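Teaching by Hand: Dezső Szabó on Demonstration Data at Edar 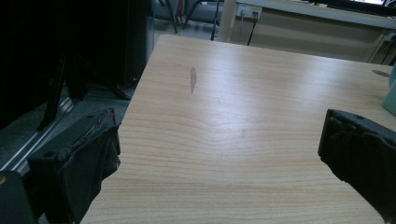

Most of the effort in showing a robot a task goes into the starts, according to Dezső Szabó, who runs demonstration work at Edar. His group records people doing short tabletop jobs with a hand-held gripper, then trains a policy on the recordings. An operator begins with the fingers open over the wooden top, nothing between them, and only then moves toward an object. "If every take begins in the same pose, the policy learns that pose," Szabó says. "Move it ten centimeters and it stalls." He asks operators to vary height and approach angle on every take. He does not ask them to clean up the surroundings. A scuff in the wood or an office chair beside the table is left alone, and the training set is expected to cover it.

Edar began with remote control. Operators drove an arm through a leader device built by Lakatos, with a video feed and no force feedback. Szabó still uses that setup for insertion tasks, where the joint limits of the real arm matter. "With teleoperation you never record a motion the robot can't do," he says. "With the hand tool you can, easily. The wrist turns too far or too fast." Takes recorded by hand therefore go through a kinematic check, and any that exceed the arm's velocity limits are discarded. In September the check removed 33 takes from a set of 996.

The advantage of the hand tool is speed. A new operator needs a short briefing and a few practice grasps. Remote control takes longer to learn, and early takes contain pauses that the policy will copy. "Hesitation is data too," Szabó says. "You have to trim it or live with it."

On quantity he is cautious. The current sorting task, named Oseo internally, used almost 2,000 demonstrations. He thinks 1,000 would have been enough with better variation in object placement.

Finger wear is a separate problem. The black fingers scrape the tabletop during low grasps, and their contact surfaces change over time. The group logs finger replacements with each session so that a shift in grasp success can be checked against hardware. Szabó would like the same part numbers on the hand tool and the arm - at present they differ slightly in stiffness.

The next step is to mix both sources in one training run, with remote takes weighted higher near contact. "We have a ratio that works for one task," he says. "I wouldn't publish it yet."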